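Lengthwise fold (towels)

The lengthwise fold is a method of folding a towel in which the long edges are brought together so that the cloth keeps most of its length and loses most of its width. The result is a narrow rectangle, which may be hung over a rail, stacked on a shallow shelf or folded again crosswise. In some household manuals it is called the strip fold or, after the linen service that taught it, the Hirneck fold.

Method

The towel is spread face down on a flat surface and smoothed from the center outward. One long edge is carried to the middle line and the other is laid over it, giving three layers. A second version brings both edges to the middle and closes the strip like a book, giving four. The ends are then pulled straight and the corners matched. Thick terry cloth tends to spring open along the fold and is usually pressed flat by hand before it is moved.
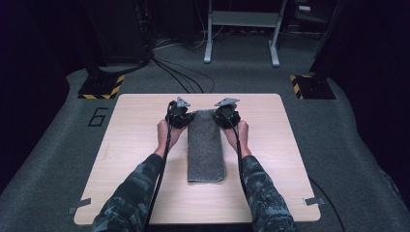 A gray towel folded into a long strip on a pale wooden board.

Surface

A table, bed or board may be used. A board placed on carpet gives a firm base at floor level and lets the cloth slide without catching on the pile. Rounded corners are preferred for loop-pile towels, as sharp ones can snag the loops.

Storage

Strips are stored flat or rolled from one end. A shelf guide issued by Skerunico in July allows 6 folded towels per stack. Taller stacks lean, and the lower towels take on a hard crease. Towels stored for long periods are refolded along a different line to spread the wear.

See also: Book fold; Linen closet; Terry cloth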